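Two-arm cell: right arm protective stops partway through hanging a shirt

Asked by Boyang Yao
Tags: dual-arm, grippers, cables, protective stop

I look after a two-arm setup that takes clothes out of a laundry basket, puts them on hangers and hangs them on a small wooden rack. The left arm holds the hanger and some of the cloth, the right arm pinches the other side of the garment and pulls it out so the neck or hem opens up. It ran well for most of the summer. The fault started after we moved the cell to the Storkstead building in October and I haven't been able to get rid of it.

What happens: the right arm goes into a protective stop during the stretch. The left arm doesn't stop. It carries on with its own move for a bit less than a second, so the garment gets yanked out of one gripper or the other. Twice the hanger has come out with it and gone across the table, and once it landed on the floor near where I was standing. That's the part that worries me. I don't mind losing a cycle, but I don't want one arm moving when the other has faulted.

The log says joint torque limit exceeded, joint 5, right arm. Out of 184 logged cycles it tripped on 40. Nearly all of those were dark T-shirts or heavier tops. Socks and small towels don't do it. It's also worse late in a run than at the start.

Things I have tried:

Lowered the stretch speed to half. Fewer trips, still there.
Re-entered the payload for the right gripper. No change.
Swapped the right gripper's fingers for new ones. No change.
Raised the torque limit. It went away for a day, but then it pulled a seam open, so I put it back.

The layout is both arms on the near rail, basket under the left arm, rack at the back. Each gripper has a purple tube coming off a white bracket over the wrist. On the left the tube is tied down along the link. On the right it runs off to the side.

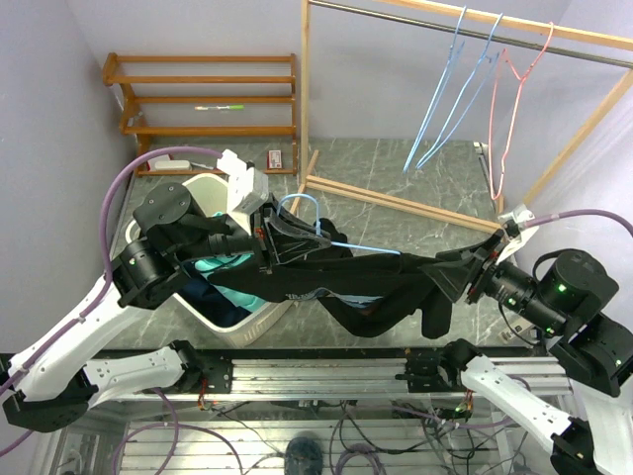
Fenna Jansen wrote: check the tubing before you touch any more software. Your left and right sides are routed differently and only one side faults. If the right tube comes up short when the wrist rolls over, joint 5 is pulling against it, and the controller has no way to tell that from a load. We had the same thing on a palletizer and spent two weeks on payload numbers. Do this with the power off and the brakes released by the book, with a second person there: move the right wrist by hand through the full stretch and watch the tube and the thin cable the whole way. If either one goes tight, there's your torque. Leave a loop with some slack at the wrist, tie the rest to the link the way the left is done, and make sure the tie closest to the joint isn't done up hard. Tubing gets stiffer in a cold room too, if the new building is colder than the old one.

The late-in-the-run thing might be the tube creeping through its ties or getting caught on something at the base. Look at any spare coil you've got sitting down there. Spare tube wants to be off the table and hung up somewhere it can't snag.

Second thing, and I'd do it first if it were me. Don't run it again with anyone inside reach until both arms stop together. Sounds like each controller is only watching itself. You need the stop output of each one wired to the safety input of the other, through a safety relay or whatever safety controller you have. Doing it over the network in your program is too slow and doesn't count as a safety function. Your bit less than a second sounds exactly like somebody polling a status flag.

Boyang Yao replied: You're right about the polling, I found it in the main loop. It checks the other arm every 100 ms, but it waits for the current move to finish before it acts. I've locked the cell out until the relay goes in.

Answer from Wakana Katayama

Agree with the above on the stop. Also have a look at whether your two arms are both in position control during the stretch. If they are, any small error between them goes straight into the cloth. A loose shirt forgives it and a heavy one with a big stiff print doesn't. Put one arm in force control with a low limit and let the other lead. After a move to a new building I would redo the base-to-base calibration as well. Ours was out by a few millimetres after a move and it was enough.

Answer from Xinyi Cao

Had this, turned out to be firmware. Update both arms.

Boyang Yao replied: Both were already on the same version, but thanks.

Update, March 25, 2023

Relay is in and tested. Pressing the stop on either side now drops both arms, and a forced fault on the right stops the left as well. Tube on the right was tight over the last third of the stretch. Re-routed it with a loop and have had three trips since, all on the same hooded top. Calibration is next. Marking Fenna's answer as accepted.

Related questions
Safety relay or safety controller for two small arms?
Gripper drops garment when vacuum line kinks
Clustari controller loses joint limits after power cut
How much slack to leave in a wrist cable loop
Error 2728 on Mudaliar teach pendant, can't clear
Base-to-base calibration without a tracker
Sarkar light curtain trips with nobody near it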